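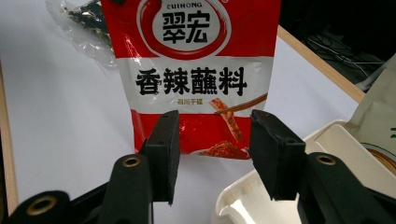
May, open day at Otura — written on the train, bumpy

Got there late, missed the welcome talk and most of the biscuits. Tania Karunaratne had saved me a badge. Three rooms open, went straight to the one with the white tables because that was where the queue wasn't.

Groceries today. Red and white packet of dipping seasoning, stood up on its own, cream tray next to it with the compartments. You hold the gripper yourself, two black fingers, and bring it in slowly with one either side of the packet. Slowly is the hard bit. I went in too quick on my first go and knocked it flat. Tania said go lower, where the powder picture is, and squeeze less than you think. Better. Shiny packets are a pig though, they crinkle and slide.

Had 13 goes before my turn was up. Wrist aching by then, its heavier than it looks. Man from Radwan behind me got it first try and was very nice about it, annoyingly.

Then the arm in the next room, the Zuterar one, doing the same sort of job with nobody holding it. Four packets one after another into a box. It dithers before each one, like me in the supermarket. Dropped the last and everyone went ooh.

Asked what happens with soft bags, leaves and things. Long answer, didnt follow most of it — something about how hard the fingers press. Look up Ulomico, she says they let visitors in too.

Must email Tania re the training morning. Forgot my umbrella, think its under the coats. Fancy noodles now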